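Tristska shelf and bin set, had it since May

Bought this for the workshop at Prustham after the old wooden one gave up. Two tiers, white metal, slotted uprights, bolts together. Took me 15 minutes longer than the leaflet said but I'd lost the spanner. Blue bin came with it.
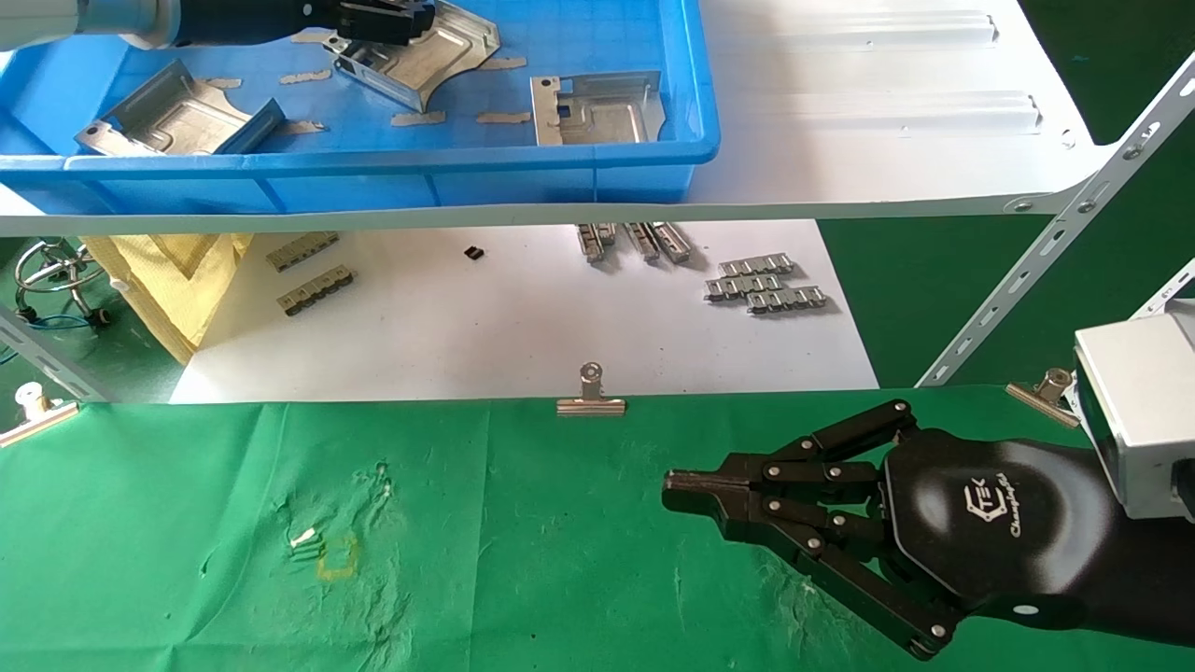
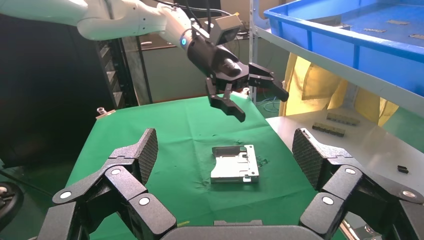
Bolts first - do them finger tight until the whole thing is square, then go round again. I didn't and had to undo 6 of them. Once up it's solid, no wobble. The bin is the best bit realy, big thick rolled rim at the front so it's easy to grab, and the sheet metal brackets can lie flat on the bottom with room between them. Slots in the uprights mean you can move a tier if you change your mind.

Moans: white marks easily, hence paper on the lower tier. Edge strip a bit sharp at one end, filed it. Tineke Hermans has the Tomuvard one next door and says hers is heavier, dearer too.

Would buy agian. 4 stars, lost one for the leaflet.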